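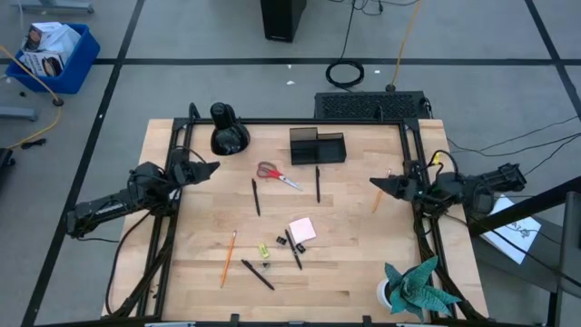

Posted by Lungile Sithole | September 30, 2025 | Visits

Open day at Joubert, the desk supplies people. Got there late, missed coffee. Straight to the sorting room.

Loose stuff all over the table still. Black pens, yellow pencils, binder clips, pink sticky notes. Red-handled scissors up by the tray, and the tray had nothing in it yet. Liked the little plant in its white pot, want one for my desk.

Ulises Farías did the talking. Fast. They pack 283 desk sets on a good day, nearly 523 in the back to school rush. The Cillow set is the cheap one, Zuline gets you a better sharpener. Asked about left handed scissors, he said ask agian next year.

Shop by the exit takes cards only. Bought two Cillows. Parking is round the back, follow the signs for Fandero.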